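Recording an audition at home: household tips for actors

Most first auditions are now sent as a video, and the actor must be also the carpenter and the electrician. I have taped at home since April, in a flat with thin walls, and I collected these tips slowly. They are mostly for people without a studio.

Sound first. A wool blanket over the door takes away much of the echo. Hang it on 2 removable hooks and not on nails, your landlord will thank you. Put a folded towel beneath the tripod if the floor is timber. The fridge can be switched off for one scene, but leave your car keys inside it, so you cannot go out without remembering.

Light. Put the lamp a little higher than your eyes and aim it at a white wall or a sheet of baking paper held well away from the bulb. Baking paper softens the light very nicely. Never cover the bulb itself. If you wear glasses, raise the lamp until the reflection leaves the lens.

Background. Casting people usually ask for a plain one, grey or blue. An ironed bedsheet is enough. Iron it while it is still a little damp, then pull it tight with clothes pegs along a curtain rod. Creases in the colour behind your ear are very visible on a big screen.
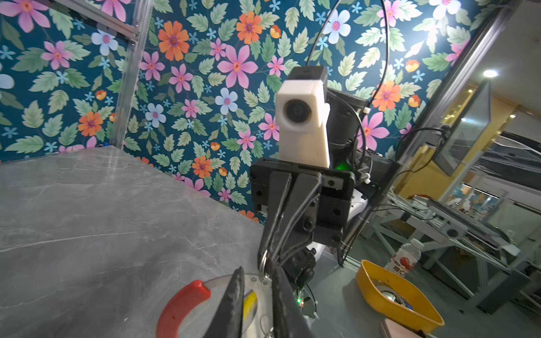
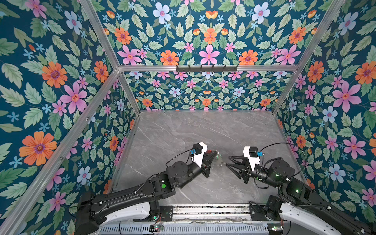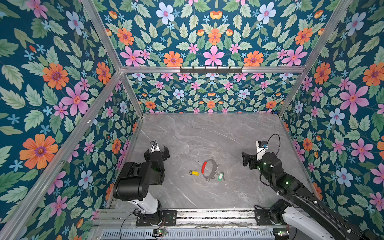
Cremilda Lins would add that the sheet is less important than the reader. She asks her reader to stand close beside the lens and to speak more quietly than the actor, otherwise the wrong person is heard as the lead. I tried it for a monologue from Girlow, and she is right.

Costume. Keep one shirt only for taping, without stripes. Make-up on the collar comes out with a drop of dishwashing liquid, rubbed in before the shirt goes in the wash. Lint is removed with sticky tape around your hand.

Paper. Print your sides in large letters and put them in a plastic sleeve. Loose pages make noise when you turn them.

File. Write your name, the role and the take number before you send. My phone kept 228 clips all called "video", and I lost an evening looking for the good one. Do 5 takes at most, then have a tea and choose.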